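November 4, 2021
By the Ritier Press Household Studies staff

Chapter 4
Lids and Closures

A container keeps food only as well as its lid allows. The Endale pantry survey followed 60 homes from May on and logged 2,880 openings of jars, tubs and canisters. In 87 of them the lid went back on crooked or was left off.

This chapter deals with round lids: how they are shaped, how they meet the container, and how they should be handled and stored.
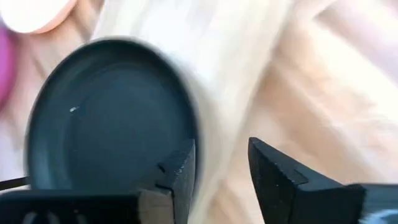

The rim does most of the work. It guides the lid into place and keeps it from sliding sideways. A thick rim is easier to grip and holds its shape longer, but it takes up more room in a drawer. Food can also collect where the rim meets the flat center, so wash that corner with a brush.

Section 4.1 covers lids that press on. Screw lids follow in Section 4.2, with the exercises.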